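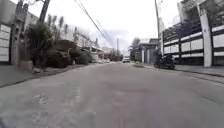

2 min read

Street questions I get asked a lot

I'm Orla Corrigan, I've lived in Gultdale for 14 years, and I answer the neighborhood inbox, so these are the ones that keep coming up!

Where do I report broken or patchy asphalt?
Use the road form on the town site (or call extension 3949 if you hate forms, like me). Give the nearest house number and say which side of the street it's on – that really helps the crew find it.

Who trims the hedges along the sidewalk?
Whoever owns the house behind them. Keegan Tremblay lends out his long shears in June, just ask him nicely.
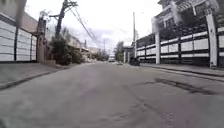

Can I paint my own parking line at the curb?
Sorry, only the town can paint on the street. You can ask for a marked space, though – mine took 4 months.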